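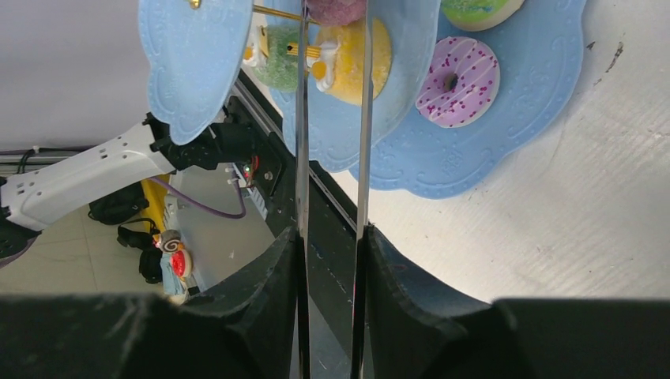 3.2 Display ware and the size of the portion

The second group of questions concerned the objects on which sweet food is offered to guests. Earlier work on home hospitality has looked mostly at recipes and at table manners, and the dishes themselves were left to collectors. In our material they come up very often. Respondents in Vokska and Lullmont spoke about the plate before they spoke about the cake, and many could say who had bought it and for which occasion. The tiered stand is the clearest case. A stand such as the light blue one in Figure 4, with its scalloped plates and small gold knob, does not hold a large cake well, and the households that owned one told us that they baked or bought small pieces in order to fill it. The object therefore comes first and the menu follows it.

Figure 4. Tiered dessert stand with embossed plates.

The household survey was sent to 1000 addresses and 692 forms came back in a state that we could use. Kadri Eglītis and Thu Đào coded the open answers separately, and the cases where they did not agree were discussed with the third author until one code was chosen. In addition, 15 respondents took part in longer interviews at home, all of them held in June. We asked each person to set the table as if guests were expected, and to explain the choices during the work.

Two patterns were found. In the first, which we call the full table, the host puts out everything at once and guests serve themselves. In the second, the served table, the host keeps the food in the kitchen and brings it in portions. Owners of tiered stands belonged mostly to the first pattern, also when they described their own parents as belonging to the second. Domański explains a similar change by the smaller size of kitchens, but our interviews do not support this reading very strongly. Several respondents with large kitchens had made the same change, and they connected it with the wish to sit down together with the guests.

It must be noted that ownership is not the same as use. A number of stands were kept in a cabinet and taken out only for name days and for New Year. One respondent in Jerness had received hers as a wedding gift and used the lower plate alone, for bread. We return to such cases in Section 3.3, where the inheritance of display ware is discussed.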